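Evuswood Laundry: README

Last touched 10th May. If something below doesn't match what's in the folders, trust the folders and write to me.

What you get

Evuswood Laundry is a set of recordings of a robot arm trying to do the dull half of the laundry. No washing, no detergent, no guessing what a care label means. Just the part where clothes have to get out of a basket, onto a surface, and into some kind of order, and then the basket has to go somewhere else. I started it because I kept having the same argument with people who had seen a very slick folding video and were sure the whole chore was solved. I wanted something to point at.

There are 1,579 episodes in this release. Of those, 1,110 have a label saying how they ended, and the rest are unlabeled, either because I ran out of evenings or because I watched them twice and still couldn't decide. An episode is one attempt at one task, from the moment the operator says go to the moment they say stop, however long that takes. Some are over before you've found the play button. Some go on and on while the arm worries at one sleeve!

Everything was driven by hand (leader arm, follower arm, a person in a chair) except for the folder called policy_runs, where a trained model was doing the driving. Please keep those apart when you train. I didn't the first time, and spent a good chunk of February wondering why my model had learned to hesitate.

The tasks

pick_one: take a single item out of the basket and put it down on the mat.

empty_basket: same thing, until there's nothing left in it.

shift_basket: move the whole basket to a new spot, contents and all.

sort_two: two piles, dark and light. The operator decides what counts as dark. Yes, gray socks cause trouble.

flatten: spread one item out so a fold could start. There is no fold task. I tried to record one and the results embarrassed me enough that they live on a drive called Skutimside, and they're staying there until I've had another go.

Which brings me to baskets. I'd assumed the clothes would be the hard part and the basket would be, well, a box. But a basket has handles, a rim, little holes all over the sides, and stuff poking out over the top of it, and every one of those looks like something worth grabbing if you're a model that has mostly seen blocks and cups. Go for the rim and you may get a strap along with it. Go for the handle slot and you have to come in at the right height and the right angle, with both fingers, and then not tip the thing over when you lift.

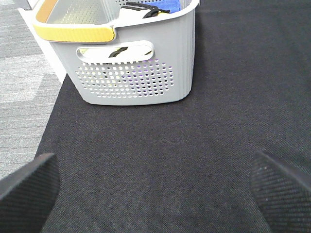

Wrist view, shift_basket. Gray basket with the yellow handle band, handle slot facing the gripper.

The wrist camera is the one I'd look at first if you're new to this. You get the handle slot nice and square in plenty of episodes, and it's the view where you can tell whether the arm is lined up or only looks lined up from across the room. The weak point is that the top of the basket tends to slide out of view as you get low, so the cloth you were going to grab is half gone by the time it matters. People who work with these arms will be nodding. If your model has no memory of what it saw a second ago, give it the overhead camera as well.

Can it do the laundry yet?

No. I get asked this by my family, by people at Codard who let me use their cluster, and once by a man fixing the elevator, so I've had practice with the answer. It can do bits of it, slowly, with someone nearby.

Picking one item out of a full basket is in decent shape. The model I trained (small, nothing fancy, config is in the repo) will usually come up with something, though it may be two things holding hands. T-shirts are kind to it. Anything with a cord, a strap or a drawstring is a different story, as the loose end snags on the rim or on the next item down, and then you've got a very patient machine pulling on something that isn't going to come. A person feels that tug and changes their grip without a thought. My arm doesn't feel anything, it only sees, and by the time the tug is visible the basket has started to walk across the mat.

Emptying the basket goes fine until near the end. The last item is the worst one - it's flat in a corner, the walls are in the way, and the fingers come down on plastic. In the hand-driven episodes you can watch operators invent all sorts of tricks for this, like pressing a cloth against the wall and dragging it up. I love those episodes. If I had to throw away everything else and keep one folder, it would be the tail ends of empty_basket.

Shifting the basket depends almost entirely on how full it is. Light, fine. Loaded, the grip on one side makes it swing, and a one-armed robot is just the wrong shape for the job. I think two arms would sort most of it. I don't have two arms (well, I do, the robot doesn't).

Flatten is where I'd tell you to lower your hopes. Cloth does what it likes.

How it was recorded

Mechthild Camenzind did most of the driving and she is much better at it than me, so if you notice that half the hand-driven data is smooth and half looks like somebody learning to park, you now know who is who. The operator field in the metadata says driver_a or driver_b. You may want to weight them differently. I wouldn't drop driver_b completely, as recovering from a bad start is a useful thing for a model to see, and driver_b recovers from a lot of bad starts.

The mat stays dark the whole way through. I know, I know. Variety would be better, and a policy trained only on this will probably be lost on a pale bedspread. If you've got time to record on other surfaces, the Engström folder layout (see the file called layout.txt) has room for it, and I'll merge anything that passes the check script.

Room light changes, which I left alone on purpose. Curtains open, curtains closed, lamp on, lamp off. You'll find it noted per session when I remembered.

Labels

Each labeled episode gets one of these:

done: the task finished the way it was asked for.

partly: something useful happened. Judgment call, sorry.

stuck: the arm was still trying when the operator gave up.

dropped: item or basket ended up where it shouldn't have.

I did the labels by myself, in one pass, with a second pass over anything I'd called partly. If you disagree with me on one of them you're probably right, and the label file is plain text so you can fix your copy without asking.

There's also a written note on up to 300 of the episodes, usually where something odd went on. They're in my own shorthand. "Kiss" means the fingers closed on nothing. "Taco" means the item folded over one finger and rode along. I keep meaning to write a proper list of these.

Known problems

The overhead camera was bumped partway through and I didn't catch it right away. Calibration files come in two versions, before and after, and the session sheet says which one applies.

Some gripper readings get stuck at fully closed for a moment when the arm starts up. Trim the first few frames and you won't notice.

Sound was recorded and then removed, so there's an empty audio track in the older files. Some players complain. Ignore them.

The sort_two folder is smaller than I'd like and leans heavily toward dark clothes. We wear a lot of dark clothes.

Splits

Training and test are divided by session, so the same pile of clothes never turns up on both sides. The first 1,000 labeled episodes in the index are training, and what's left of the labeled ones is test. The unlabeled episodes sit in their own folder and you can do whatever you want with them. Please don't report a number on the test set after tuning on it. If you want something to tune on, cut it out of training by session, and say which sessions you used.

Using it

Free for research and for messing around at home. If you sell a machine that empties laundry baskets because of this, I'd like one. Credit goes to the Evuswood Laundry set, plus a mention of Mechthild for the driving.

Questions, broken files and better tricks for the last sock in the corner can all go in the issue tracker. I read it most evenings, and pull requests that touch the check script should include a sample session so I can run it on my end.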